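# Clulari bin-picking cell

Clulari is the setup we use for learning to grasp bar-shaped blocks out of a deep metal bin, with a KUKA arm doing the reaching. We love this cell!
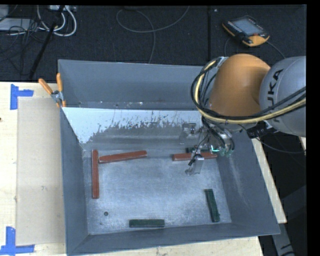

## What it does

The method is simple to describe and was a lot of fun to build. A policy called Ntuli looks at the bin, scores possible grasps and picks one, and every attempt (good or bad) goes straight back into training. Blocks lying close to a wall or tucked against each other are the interesting cases, and they're where the newest version has improved most.

## What you get

- Bin layout and block dimensions for the six-block task
- Grasp log with 3000 attempts
- 109 hard starts, sorted by wall contact and block contact
- Trained weights from the July run
- Skutcombe, our replay viewer – try it on the corner cases first!

## Running it

Clamp the bin before you calibrate, then run 10 warm-up picks at low speed. Keep the teach pendant within reach. Red and green blocks use the same grasp model, so there's nothing to switch between colors.

Questions and odd results go to Svenja Brandes at Kekamano.

Page updated 15 October 2024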